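The Cherry Kettle

The summer I moved to Dallside I knew one person in town, and she was my landlady, and for the first month I was a little afraid of her. Luminița Roman lived on the ground floor of a tall yellow house at the top of Clilla Street, and I lived on the floor above, in two rooms that smelled of floor wax and, when the windows were open, of the bakery down the hill. She had written out the rules of the house on a card and taped it inside my kitchen cabinet, so that I met them every morning when I reached for a cup. No shoes on the stairs. No frying after nine. The back gate to be latched on account of Bugti.

Bugti was the dog. He was long and low and the color of weak tea, and he had never, as far as I could tell, shown any interest in the back gate. He liked to lie on the third step from the bottom, exactly where a person coming down in her socks with a basket of laundry would be most likely to find him, and he would look up at me with such patience that I always ended up apologizing.

It was June when she knocked on my door. I had just come in from work – I was keeping the books at Cloker, the hardware store, which sounds dull and mostly was, though I got very good at telling one hinge from another – and I had my shoes in my hand, thank goodness, because her eyes went to my feet before they went to my face.

"You have Sunday free," she said.

I said I thought I did.

"The cherries are ready," she said, and went back down, and I stood there for a while with my shoes in my hand, wondering what I had agreed to.

I should explain that there was a tree. It stood behind the house and leaned over the shed, and from my bedroom window I could look straight into the top of it. All through May I had watched it go from white to green, and then one morning there was red in it, and after that the birds came and held what sounded like a town meeting at five o'clock every day. They were sour cherries, the small bright kind that make your jaw ache. Her husband had planted it the year they bought the house, thirty years before, and he had planted it too close to the shed, and she had told him so at the time. I heard about that on Sunday before I had even gotten my hands on the ladder. I heard about it several times more as the morning went on, and by the third telling I understood that it was a way of having him in the yard with us.

We picked until the sun came over the roof. I went up the ladder and she stood underneath with a bucket and gave directions, and Bugti lay in the shade of the wheelbarrow and ate whatever I dropped, spitting the pits out quite neatly, one at a time. I have met people with worse manners. When the buckets were full we carried them in, and she tied an apron around me without asking, pulling the strings tight the way my grandmother used to, and set me in front of a bowl with a hairpin.

A hairpin, yes, the old bent wire sort. You push the round end in where the stem was, give it a turn, and the pit comes up and out, and the cherry hardly knows it has happened. She could do it without looking. I could do it if I looked very hard and held my breath, and even so the juice ran down to my elbows and off the ends of them onto the floor. She pretended not to see the floor. I have always thought that was when we became friends.

She talked while we worked. She told me about the village where she was born, and the outdoor stove her mother used in summer so as not to heat the house, and the big kettle that was lent from one yard to the next all season long, so that you had to get your name in early. She told me how her mother had let her skim off the pink foam and eat it on bread. She told me about the first year in Dallside, when the tree gave a single handful of fruit and her husband carried it in to her on a saucer, as proud as if he had made the cherries himself out of wire and paint.

I told her some things too. I told her why I had left the city, which I hadn't told the people at Cloker, who believed I'd come for the air. She listened to all of it with her hairpin going, and at the end she said, "Well, he sounds tiring," and pushed another bowl toward me, and I laughed until I had to put my head down on my sticky arms.

By midafternoon the kitchen windows had fogged over and the kettle was going on the stove. It was a wide old thing with a dent in its side, and she stood over it with a wooden spoon and a saucer she kept chilling in the freezer, and every so often she would let a drop fall on the cold saucer and tip it and frown at it. Not yet. I washed jars. I washed them, and rinsed them, and lined them up on a towel, and she came over and washed some of them again. I didn't mind. The radio was playing something with a lot of accordion in it, and the whole house smelled so sweet and sharp that a boy going past on his bicycle slowed down and looked in at the gate, which I am sorry to say was not latched.

I wanted to learn it properly. I could already tell it was the kind of thing I'd want to know on some later summer, in some other kitchen, and I was afraid that if I only stood there being happy I would lose the details. So I found a pencil and the back of a Cloker receipt, and leaned on the counter, and tried to catch her between one saucer and the next.
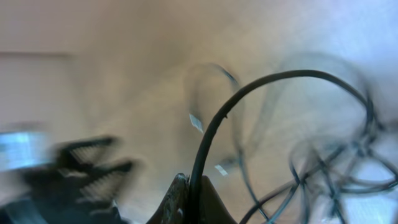 "How much sugar do you use?" I asked.

"The same weight as the cherries, after the pits are out," she said.

I wrote it down. I wrote down the lemon, too, and the business with the saucer, and how she let the fruit sit in the sugar until it had made its own juice before the kettle ever went near the flame. She watched me write for a minute. Then she took the pencil out of my hand and added something at the bottom in her square, upright letters, and when I turned the receipt around to read it, it said: Don't stir so much.

We filled thirty-two jars. She wiped every rim with a cloth dipped in hot water and screwed on every lid herself, and then we sat down at the table with our feet up on the other chairs, both of us red to the elbow, and listened to the lids pop as they cooled. She cut the heel off a loaf and spooned the foam onto it and slid the plate across to me. I ate it all. I don't believe I said thank you until the plate was clean.

When I went up that night there were two jars in my kitchen cabinet, right in front of the card with the rules on it. I had to move them to read about the frying. I've lived in four houses since then, and the receipt has come along to all of them, folded small in the front of my recipe box, though the print on the Cloker side has faded away and there is a brown ring on it from a saucer I should have wiped.

Bugti had got out by the gate while we were busy, I ought to mention. He had gone as far as the bakery and sat down, and the baker's wife walked him home at six with a roll in his mouth, and Luminița gave her a jar for her trouble.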